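Venkatesh Achari on Judging, Waiting and Wet Feet

Venkatesh Achari has photographed water birds for 17 years, most of them at the Kandasamy reservoir. This winter he was also on the jury of the Trikora Nature Photo Prize, where his friend Tharun Alva used to have the same chair. We spoke in his kitchen in January, and he talked with much patience about both kinds of work.

"I am not a fast photographer," he told me. "I go to one place and I stay. My neighbors think that I am fishing."
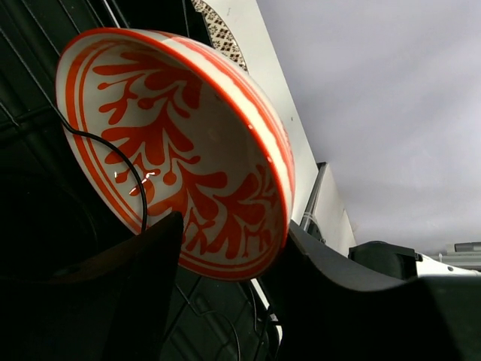
Photo: Kullena Magazine

The jury received 435 pictures in the bird category. Each member looked at all of them alone, at home, and gave a mark. Only after this the members could speak to each other. Achari likes this rule very much. "If you sit in one room from the beginning, the loudest person wins. I know it, because some years I was the loudest person."

After the first round, 147 pictures stayed. He went through these again on three evenings, always with a different starting point, so that the same pictures would not come last when his eyes were tired.

I asked him what makes him stop at a picture. He thought for a while. "First, the light on the bird. Then the eye. But after this I look at the background, and there many good pictures are lost. A bright stick behind the head, and I can see only the stick." 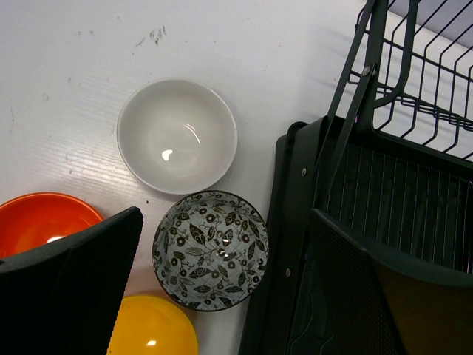
The heron that divided the jury

One picture gave them a long discussion. It showed a night heron in heavy rain, quite dark, with the head turned almost away from the camera. Two members wanted to remove it at once. Achari wanted it in the final.

"The bird was not beautiful in it. It was cold and it was waiting, and I have stood in such rain, so I believed the picture. My colleague said that the focus is on the shoulder, and she was right also. We talked more than one hour about a shoulder."

The heron went into the final and took fourth place. He still finds this a little too low, but he says it with a smile.

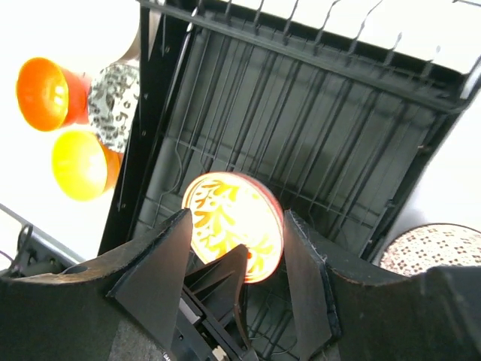
Advice for people who enter

He sees the same problems every year. The colors are pushed too far, mostly the blues. The crop is very tight, even when the marsh around the bird would tell more. And people send 4 frames from the same second, which is allowed, but then they compete against themselves.

"Choose one. If you cannot choose, ask somebody who does not love you so much."

He also asks entrants to write an honest caption. Where the bird was fed, or called with a recording, the rules of the prize want this to be said. He has no wish to punish anyone, but he wants to know what he is looking at. For nests he is more strict, and he gives no mark at all to a picture where branches were clearly moved aside.

For his own work he uses an old 500 mm lens and a tripod with one repaired leg. He has looked at newer cameras at the Funham shop several times and came home each time with only a memory card. He works mostly from a low hide made of reed mats, and he is inside it before the sun is up.

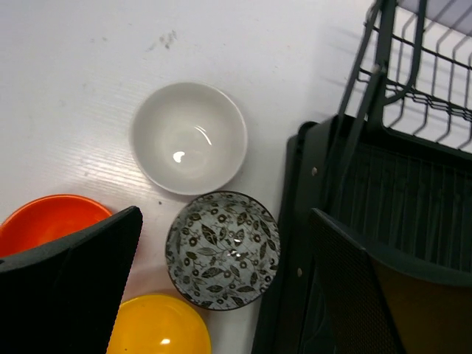
Does he still enter competitions himself?

"Only those where I do not know anybody in the jury, so the list is becoming short. Last year I sent a grebe with two chicks to a small one in the north. It was refused in the first round. I looked at it again afterward, and there was a bright stick behind the head."

He will be back at the reservoir next week, when the first ducks should come down from the upper lake. The exhibition of the final pictures stays open until the end of the month.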